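Skirnlow Footpath Repair Scheme
Progress report to the Stonar Fund, second period
16 July 2026
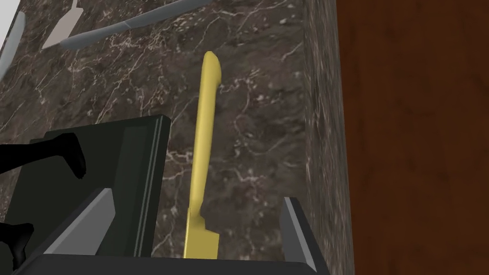 Gripper over a dark brown marble countertop (computer rendering)

Summary

The upper path is finished, the lower path is not, and the footbridge at Zisgate is standing on the correct side of the stream but only on that side. Spending is within budget. Our tempers have been slightly over.

Work done

We have relaid 82 metres of path between the car park and the first gate. The old surface had been described in the survey as "uneven in places", and we can confirm that the places were all of them. Two drains were cleared and a third was discovered, which nobody at the council had on a map and which explains why the field below it has been a pond every winter.

The gate itself has been rehung so that it closes by its own weight. Walkers who had spent years perfecting the kick needed to shut it have complained.

At Cairns the steps have been rebuilt in local stone. There are now eight of them. The drawing showed nine, but the hill had other ideas and the builder sided with the hill.

Work not done

The lower path was due to start in May. It was put back twice for ground-nesting birds, who had not been sent the timetable, and once for the digger, which sank to its axles on arrival and had to be pulled out by a tractor. The hire firm has been understanding about this in a way that we expect to see on the invoice.

The footbridge is waiting for its far support. Consent for the near bank took a fortnight. The far bank belongs to a different estate, and its agent replies to letters by asking for the letter again. We have now sent the same plan four times — the last by hand — and have been promised an answer in August.

Money

We have £3,115 left from this period's grant. Most of it is set aside for the bridge timber, which has been cut and is stacked under a sheet at the Skirnlow yard. We ask that the sum be carried over. The saving on the missing step was £40 and has already gone on gravel.

Public response

Comments left in the box at the car park have been mostly kind. Several people asked for a bench. One asked for the mud back, on the grounds that it kept the numbers down. We also had a long and well-argued letter about dogs, which did not mention the path.

Next period

Start the lower path in the first dry week, using a smaller digger. Finish the bridge if the far bank allows it. Put up the two signposts, once the supplier has corrected the one that gives the distance to Zisgate in hours. We would also like to look at the bench, and will send a price separately.

The Fund's visitor is welcome at any time. Boots are no longer needed as far as the first gate. Beyond that we would still bring them.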